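August 2024
By the Pomeo Kids Desk

Why does a soda can have a barcode?

Pick up a can from the kitchen table and look for the stripes. They are a secret number, written in black and white! A scanner at the store shines light on them. The white gaps bounce lots of light back, and the black bars soak most of it up. The scanner turns that pattern into digits, the store's computer looks them up, and – beep! – you get a name and a price.

Now look at the rest of the can. All that tiny writing is there to be read by people, and it can tell you what's in the drink and how much the can holds.

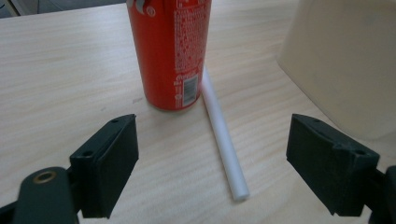 Try a barcode hunt at home! Check boxes, bottles and bags, and draw the stripes you find. Can you spot 16 before dinner?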